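Gemeck Residence Hall: Shared Spaces Gallery

Gemeck Residence Hall reopened its shared kitchens and study corners in July, following a refurbishment carried out under the Dimutbridge housing program. The work covered 34 rooms on three floors. This gallery is intended for incoming residents, for families, and for departments that reserve the ground-floor rooms during the academic year.

The refurbishment replaced worn surfaces, improved storage, and gave each floor a consistent set of furnishings. Residents of the Duman wing asked in particular for more usable counter space, and the final layout added around 600 square feet of it across the building. Finishes were chosen to be cleaned quickly between uses and to hold up under daily traffic.

Counters and small storage

Each shared room has at least one long counter that may be used for reading, sorting mail, or preparing for class. Small containers are provided for loose items and should remain in the room to which they are assigned.

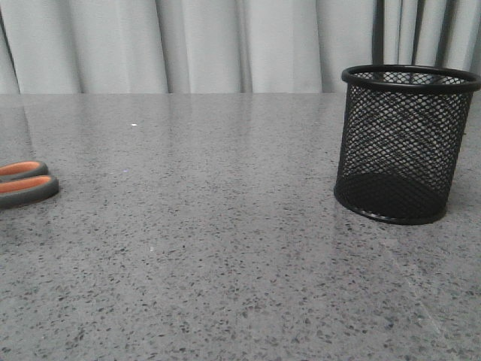

Speckled gray countertop with black wire-mesh container and pale curtain.

The gray finish was selected from samples displayed in the lobby, where 78 residents recorded a preference. It may be wiped with a damp cloth and mild soap. Scouring pads, bleach, and abrasive powders are not permitted on any counter in the hall. Hot items must be placed on a trivet, and trivets are available from the front desk on request.

The mesh containers are part of the Truveo storage range ordered for the building. They may be moved along the counter as needed. Food waste and liquids should go in the lidded bins in the corridor — the mesh will not hold them.

Curtains

Curtains in the shared rooms are laundered by the hall at the end of each term. Residents are asked to leave them hanging and to report tears or loose hooks through the maintenance form. Furniture should be kept clear of the fabric so that it can be drawn freely.

Reserving a room

Ground-floor rooms may be reserved by resident groups of up to 15 people. Reservations begin on the hour and end ten minutes before the next hour, which allows time for counters to be cleared and chairs returned. Groups that need a room after 9 p.m. should apply to the hall office in advance.

Personal belongings left on counters overnight are taken to the front desk and held until the end of the term. Further pictures will be added to this page as work on the upper-floor lounges is completed.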